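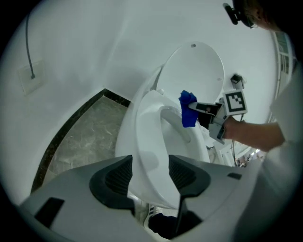 14/03/2026

Our school district has 273 pupils and it wants to hire a second deputy director. I read this in the budget paper from December, on page 200, where I think not many parents will look. In the same paper, the school in Storstead loses 2 teaching assistants.

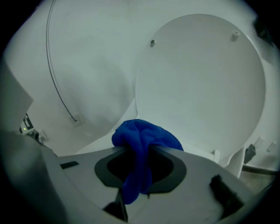
I wrote to Märta Midtbø at the district office and asked what the new person will do. She answered kindly, but the answer was mostly about "coordination." My daughter's reading group already has too many children, and I would like to know who coordinates that.

The budget meeting is next week in the Stuvurus hall. I will go, and I have prepared two questions. If you also have children in Storstead, please come and sit with me. 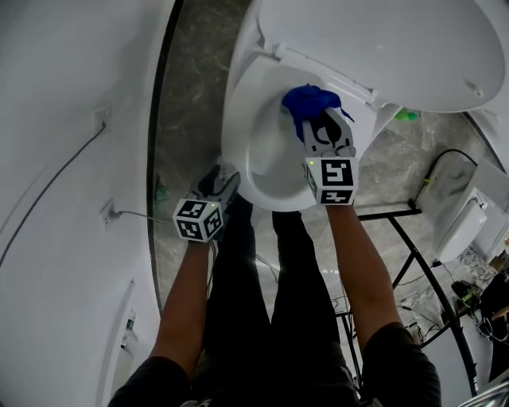
Blue cloth in the toilet bowl.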